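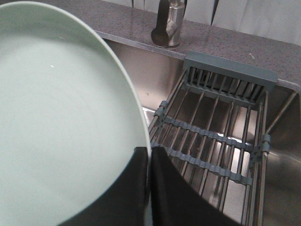
Prendwood Community Kitchen
Progress report to the Sunus Fund
August 25, 2022
Prepared by Odette Charpentier, kitchen coordinator

Dear Latifa Abou Zeid and everyone at Sunus,

It is a pleasure to write to you again, and I will try to be briefer than I was in May (my apologies for that one, it did rather run on!). You asked for news on the dishwashing corner, the crockery and the lunches, so I will take them in that order and then tell you what is left of the money.

The dishwashing corner

When we applied to you, the great trouble in our kitchen was that clean dishes had nowhere to go. The counter on either side of the sink is where the food gets plated, and every lunch ended with plates stacked on towels in among the bread boards. We had asked for a second drainer to stand on the counter. Karim Chraibi, who runs the kitchen day to day, talked me out of it, and I am glad he did, as it would have eaten up the last bit of working space we had. We bought a rack that goes across the sink instead, the kind that pulls out to the width you need, with dark gray metal rods and gray plastic ends that sit on the counter. Whatever drips off the plates falls straight into the basin. The sink itself is the old stainless steel one and we saw no reason to change it.

It took us a week or so to get the habit right. At first people filled the rack from the front and then had to reach over wet plates to get to the back, and there was some grumbling. Now we start at the far end, big plates first, and cups wait their turn. Karim has written this on a card by the tap, in English and French, and Antigoni Koutsoukos has promised us a Greek version as well.

The plates

You will remember that the old plates were a mixture of everything anyone had ever given us, and that they would not stack. With your grant we ordered a matching set from Dantas, 61 dinner plates in all. They are large and round, in a pale mint green, with a raised rim and faint rings running around the inside that make them look as if they had just come off a potter's wheel. I confess I chose the color myself — there was a plain white one that cost a little less, and I do hope you will forgive me — but our guests have been so kind about it that I can't be sorry. 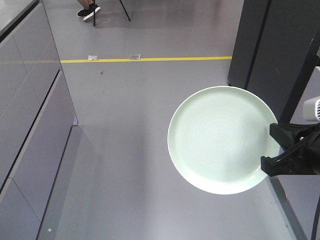

The rim has turned out to be the useful part. It gives you something to hold when you are carrying a plate across to the cabinets, and it keeps the sauce where it belongs, which matters a good deal on lentil days. Two plates have been chipped since they arrived, both on the same afternoon, and we have put them aside for flowerpots. The surface does show knife marks if you look for them. Ayman Slaoui has been getting these off with baking soda and a soft cloth, and he would like it known that scouring pads are now forbidden.

The lunches

We are serving lunch three days a week, as planned. The washing up used to keep people here well into the afternoon, and most days now we can lock up in time for the early bus to Codport. That has made it much easier to find help, and two new people have joined the Monday group over the summer.

What is left to do

The shelf inside the long gray cabinet still needs to be lowered so the plates can go in without anyone standing on a stool. Ayman has measured it and will do the work himself, so we only need to pay for brackets. We would also like to buy matching bowls from Dantas if the color is still being made. I have asked and am waiting to hear back. If it isn't, we will look for a plain one and keep the rest of the money for cups. Please let me know if you would like us to check with you before ordering.

The receipts are in the envelope with this letter, in date order except for the rack, whose receipt I found in my coat after I had sealed the others up.

With warm thanks from all of us,
Odette Charpentier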